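Section 5: Installing the Under-Sink Water Filter

5.1 Before you start

The Grendden two-stage filter connects to the cold water line under a kitchen sink. It feeds the existing faucet, and no extra hole in the countertop is needed. Allow one hour for a first installation. Read this section through once before shutting off the water.

Check the following:

Line pressure at the cold supply must not exceed 100 psi. If it does, fit a pressure regulator upstream of the filter.
The cabinet must have 22 inches of clear height at the mounting point. This includes the space needed to lower the cartridges for replacement.
The cold shut-off valve must close fully. Replace a valve that drips when closed.
The filter must not be connected to a hot line. Water above normal cold supply temperature will damage the cartridge seals.

Tools needed: adjustable wrench, drill with pilot bit, Phillips screwdriver, level, pencil, bucket, towel.

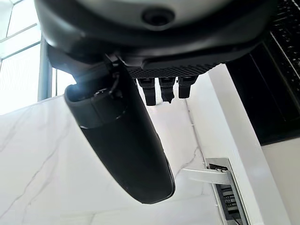 Blackburn
Technical Writer, Clillholm Home Water

5.2 Mounting the bracket

1. Choose a side wall of the cabinet. Do not mount the bracket on the back wall if the drain trap is in front of it.
2. Hold the bracket against the wall with the arrow pointing up. Leave 5 inches between the bracket and the nearest pipe.
3. Level the bracket and mark the two upper holes.
4. Drill pilot holes. Stop the bit before it passes through the cabinet wall.
5. Drive the two upper screws until the bracket is snug, then mark, drill and fasten the lower pair.
6. Hang the filter head on the bracket. It drops about a quarter inch and clicks when seated.

NOTE: The screws supplied are for solid wood and plywood. For particleboard, use the wide-thread screws in the Gastthorpe hardware kit, sold separately.

5.3 Connecting the supply

1. Close the cold shut-off valve by turning it clockwise.
2. Open the faucet on the cold side and let the line drain.
3. Place the bucket under the valve. Loosen the faucet supply hose and remove it.
4. Thread the inlet hose (blue collar) onto the shut-off valve by hand. Tighten a quarter turn with the wrench.
5. Push the other end of the inlet hose into the port marked IN until it stops. Pull back gently – the hose must not move.
6. Push the outlet hose (white collar) into the port marked OUT.
7. Join the outlet hose to the faucet supply hose with the brass coupling.

CAUTION: Do not use thread sealant or tape on the push-in ports. Residue can keep the O-ring from seating and will void the warranty.

CAUTION: Hoses must not be bent tighter than the curve printed on the hose sleeve. A kinked hose lowers flow and may split under pressure.

5.4 Fitting the cartridges

1. Wash your hands. Remove the wrap from the sediment cartridge and take off the end cap.
2. Insert it in the left side of the head and turn it to the right until the marks line up.
3. Repeat with the carbon cartridge on the right side.

The cartridges are keyed and will not lock in the wrong position. Do not force them.

5.5 Flushing the system

A new carbon cartridge releases fine black dust. It is harmless but will discolor the first water drawn. Remove dishes and food from the sink before flushing, and take the aerator off the faucet.
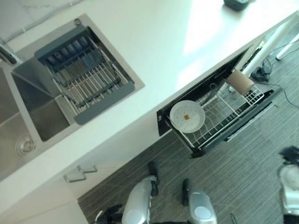

1. Open the faucet on the cold side.
2. Open the shut-off valve slowly. The faucet will spit air for a short time.
3. Inspect all joints while the water runs. If a threaded joint drips, tighten it by an eighth of a turn.
4. Run the water for 15 minutes.
5. Close the faucet and wait five minutes, then inspect the joints again with a dry paper towel.
6. Clean and refit the aerator.

Cloudy water in the first few days is caused by trapped air and clears from the bottom of the glass upward. Cloudiness that settles downward is sediment. In that case repeat steps 1 through 4.

5.6 Setting the reminder

Press and hold the button on the filter head until the light blinks green. The reminder is now set to six months. The light turns amber when replacement is due and red two weeks later. Flow is not shut off in either case.

If the kitchen will be unused for more than two weeks, close the shut-off valve. On return, flush for five minutes before drinking the water. For cartridge replacement, see Section 6.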